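4.3 Greifplanung für die Kiste einrichten

Schön, dass Sie es bis hierher geschafft haben! Die Kamera ist kalibriert, der Arm meldet sich bei Kesari an, und nun darf die Planung endlich Griffe vorschlagen. Nehmen Sie sich für diesen Abschnitt ruhig etwas Zeit, beim ersten Mal dauert alles ein wenig länger.

1. Öffnen Sie in Kesari das Projekt und wählen Sie unter „Behälter“ das Profil „Schrägwand“.

2. Tasten Sie mit der Greiferspitze die Ecken des Kistenbodens an und bestätigen Sie jede davon mit „Übernehmen“. Die schrägen Wände ergänzt das Profil selbst.

3. Starten Sie das Wahrnehmungsmodul Amura und warten Sie, bis die Punktwolke ruhig steht (ein leichtes Flimmern an den Kanten ist völlig normal).

4. Stellen Sie „Kandidaten pro Aufnahme“ auf 800. Mit mehr als 800 rechnet die Planung spürbar länger, und die Griffe werden dadurch kaum besser.

5. Tragen Sie als Wandabstand 16 mm ein und lassen Sie die Kollisionsprüfung für Kabel eingeschaltet.

6. Klicken Sie auf „Griff anfahren“ und halten Sie die Hand am Zustimmtaster.

Hinweis: Schalen und Becher greift die Planung bevorzugt am Rand. Möchten Sie das lieber nicht, setzen Sie „Randgriff“ auf „Aus“.

Vorsicht: Fassen Sie nie in die Kiste, solange der Antrieb freigegeben ist!

Meldung 377 bedeutet, dass kein erreichbarer Griff gefunden wurde. Ordnen Sie die Teile dann neu an und wiederholen Sie Schritt 6.

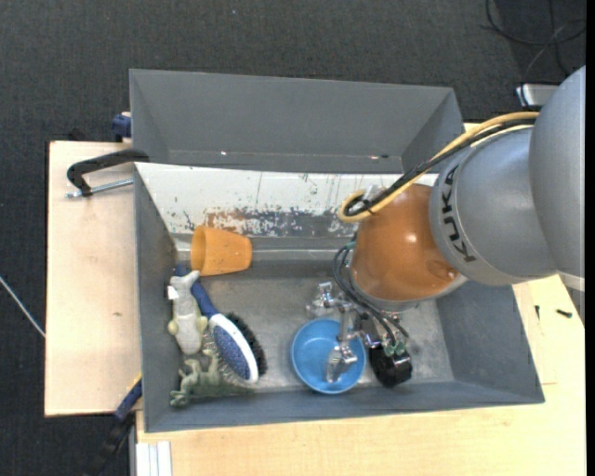
Muss ich die Ecken neu antasten, wenn ich nur den Greifer wechsle?

Die Ecken bleiben gespeichert; neu einzumessen ist lediglich der Werkzeugpunkt, danach laden Sie das Behälterprofil einmal frisch.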